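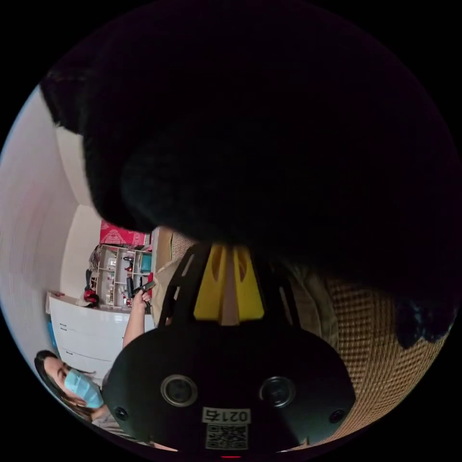 What should a house rule say about bystanders when people are collecting grasping data with a hand-held gripper in a lived-in room?
Get a spoken okay from everyone who could end up in view, write it down before the first take, and let anybody call a stop.

budness_fan
I'm drafting a one-page practice sheet for our little group and would love to hear what other folks do! So far I've got consent first, a clear walking path second, and a label check at the start of every session (left unit, right unit, same hand every time). Am I missing anything?

pierina_r
Looks good to me. I'd add a rule for faces. We blur every single one before clips go on the shared drive, mask or no mask. A surgical mask leaves the eyes and hair, and I could pick my sister out of a crowd that way.

botond736
Gonna disagree a bit. Blurring everything is slow — we did 320 clips in May and it ate our whole month. If the person in view is part of the team and signed, leave it alone. Save the blurring for guests.

pierina_r
And when a team member leaves and changes her mind? Who digs through 320 clips then? Not me, thanks.

botond736
Fair, but that's what a clip log is for. Ours has a names column and it takes 5 minutes to search.

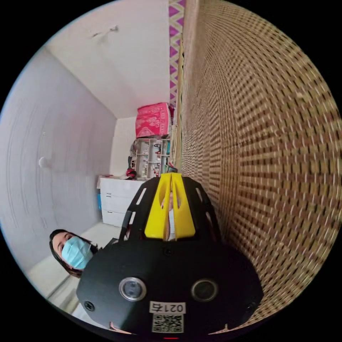 Right-hand unit, label and code facing the camera.

theano_t
Jumping in on the label check, that's the one I care about most. We swapped left and right once and didn't catch it until 600 clips later (ugh). Now I read the label out loud before I start. Feels silly, works fine.

budness_fan
Ouch!! Okay, reading out loud goes on the sheet. What about phones? I was going to ban them during takes.

theano_t
I wouldn't. Our timer is on a phone. Maybe just no messages or bank stuff open while anything's recording.

pierina_r
Agree with Theano on phones. Still not budging on faces.

budness_fan
I'll put both face rules in the draft and let the group pick. Can somebody paste the column headings from their clip log?

botond736
Date, room, unit, hand, names, okay given, notes.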